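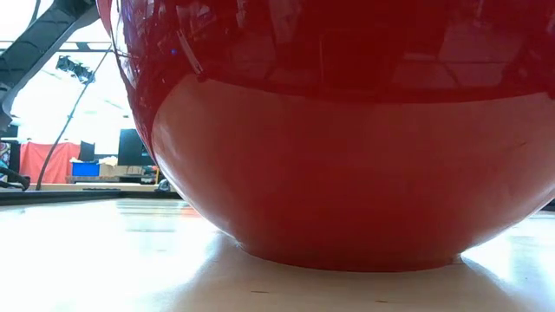

Looking at Everyday Objects
Handout 4: Gloss, reflection and the curved surface
Course tutor: Anouk Claeys
Room 204, Wednesday evening group

Welcome back! Last time we drew boxes and books, and you did beautifully with them. Now we move on to bowls, and I'm very excited, because a shiny bowl is one of the best teachers you can have in a drawing class. It looks so simple from across the room, and then you sit down in front of it and find a whole room bent across its side.

1. Get your eye down low

Most of us look at bowls from above, because that's where the soup is. For this session please bring your chair down, or rest your chin on your folded arms if your neck allows it, until your eye is nearly level with the table. The opening of the bowl disappears and you are left with the belly and the foot. Draw the outline of those two first, very lightly. Look hard at the place where the curve turns inward toward the foot - beginners nearly always make the foot too wide.

2. A glossy surface has zones

Squint at a glossy bowl and you'll see that its color isn't one color at all. On a red one, the upper part of the side can go down to a dark crimson while the belly underneath stays a lighter, warmer red, and the border between them may be surprisingly sharp. Draw that border as a shape of its own. It follows the curve of the bowl, so it does a lot of the work of making the thing look round.

Inside the dark zone you'll find windows, lights and perhaps yourself, all stretched and squashed. Don't try to copy every bit! Pick two or three of the lightest shapes and let the rest go.

3. The table counts too

Pale wood is lovely to work with and a bit tricky. It has grain, and it has edges, and under strong light parts of it bleach out almost to white. Before you put any bowl on your page, spend ten minutes on the boards alone. Let the grain lines run with the direction of the table, and change your pressure as you go so they don't turn into stripes.

For those who like a challenge, tip your sketchbook and draw the table on a steep slant. Straight edges that run diagonally across the paper wake the eye up wonderfully.

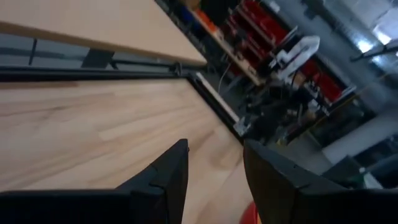 4. Color that travels

This is my favorite part. Put a bright bowl on light wood and look at the wood right beside the foot. There's color in it! A red bowl leaves a soft pinkish patch on the table, part shadow and part reflection, fading as it comes toward you. If you use gray for that shadow the bowl will seem to float. Use a very thin layer of the bowl's own red and it sits down at once.

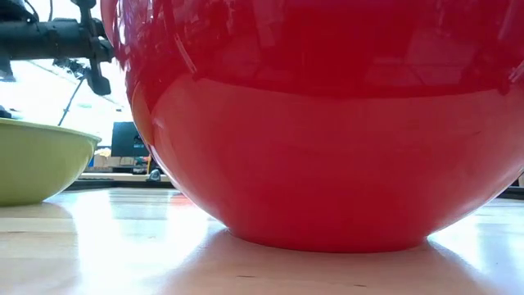 Fig. 3. Red bowl with a smaller yellow-green bowl to the left. Compare the two surfaces.

Homework

Choose two bowls from your own kitchen, one shiny and one duller. Make a page of small studies, five minutes each, then one longer drawing with both bowls and the gap between them. Colored pencil or pastel, whichever you enjoy more. Bring the page next Wednesday and we'll pin everything up before the break.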